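Warport visit - notes

2020-04-02

Quick write up of the Warport trip before I forget it all. Went in January, meant to post this weeks ago. The point was to see how Abernathy runs its time clock and leave requests in a real warehouse, with real people, before we pick something for our own sites.

Getting there

Train to Flurnska, then the shuttle. Shuttle was late. Signed in at the gate, got a badge, got a vest. Tavion Zamora met us at the desk and walked us through to the floor. He does the rosters for the whole building, 800 people on the books, so he knew the thing inside out and didn't bother with slides. Good.

Clocking in

Terminals by both doors. Staff tap a card or use the phone app, either one works. We stood there for the shift change and the line moved fine. If someone forgets to clock out the supervisor gets a message and has to fix it by hand, the system won't guess. Tavion likes that. Our payroll people wont.

Breaks are a seperate button. I asked what happens if you press it twice, he said it asks you to confirm. Fine.

Leave requests

This is the part I came for. Employee picks the days, app shows the balance left, request goes to the team lead. Lead has 5 days to answer, then it moves up a level. Sick leave skips all that and goes straight to the roster desk.

Things I wrote down:
- half days work, but only if the site turns them on
- you can take back a request until it's approved, after that you have to call
- managers see overlaps in the same screen, no extra report
- public holidays are loaded once a year, by hand (!)

Rest of the building

Lunch in the canteen, soup, 6 of us at one table. Then a short loop past packing and the back rooms.
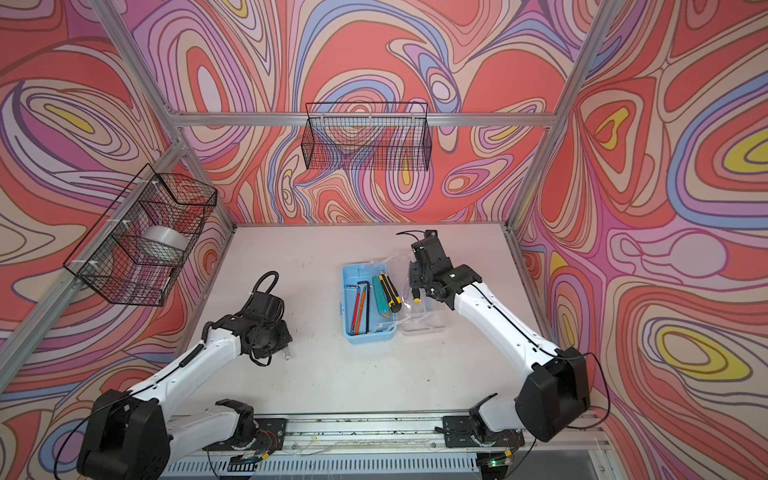 Talk with the team leads

Best 40 minutes of the day. Sat in the Sala room with the leads from the early shift. Main gripe - notifications. Too many, and the approve button is too close to the decline one on small phones. They also want to see next month's leave without switching views. Training was one afternoon, most of them said that was enough.

Still need from Tavion: price per user, the export format, and whether old balances can be brought over. Will add his answers under this post when I have them.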